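Whitlock quoted me a "no cost" refi, am I missing something

panditz_fan
Member
Posted 9:14 pm

We're 32 months into our mortgage and a loan officer at Whitlock named Jhonatan Montoya called offering to drop the rate with no closing costs. Payment goes down $244 a month. He was polite and answered everything I asked, but I don't trust the words "no cost" coming from a lender. Has anyone closed one of these?

gravelroad
Senior Member
Posted 9:31 pm

There's always a cost. They give you a higher rate than you could get otherwise and use the difference to pay the fees. Ask for the same loan with fees and compare. Also ask if the new loan starts over at 30 years, which would explain a good chunk of that $244.

hasix
Member
Posted 9:40 pm

I did one through Bavel and it was fine. No fees at the table, lower payment, done. Not everything is a scam, gravelroad.

gravelroad
Senior Member
Posted 9:52 pm

Didn't say scam. I said it costs money. Did your balance go up?

hasix
Member
Posted 10:05 pm

It went up $800, but that was for escrow and a few days of interest. I got the old escrow back by check a few weeks later.

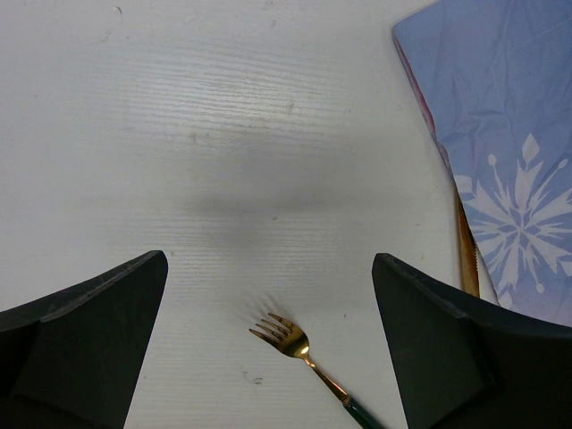
So I came out even on that part. My term did reset, I'll give you that, but I pay a little extra each month and I don't lose sleep over it.

tuckpoint
Member
Posted 10:20 pm

Most people say they'll pay extra and then the water heater goes. Run it with the payment you'll really make.

OP, get the Loan Estimate and look at page 2. Lender credits are listed there. If he won't send one without a hard sell, walk.

panditz_fan
Member
Posted 7:48 am

Got it by email. It is a new 30 year. When I asked for the remaining term instead, the savings fell to $40 a month. He hadn't brought that up.

gravelroad
Senior Member
Posted 8:02 am

There you go.

hasix
Member
Posted 8:15 am

$40 a month is still $40 a month if you're not paying fees. I'd take it.

panditz_fan
Member
Posted 8:33 am

Maybe. I'm getting a second quote from the credit union before I sign anything. Will post the numbers when I have them.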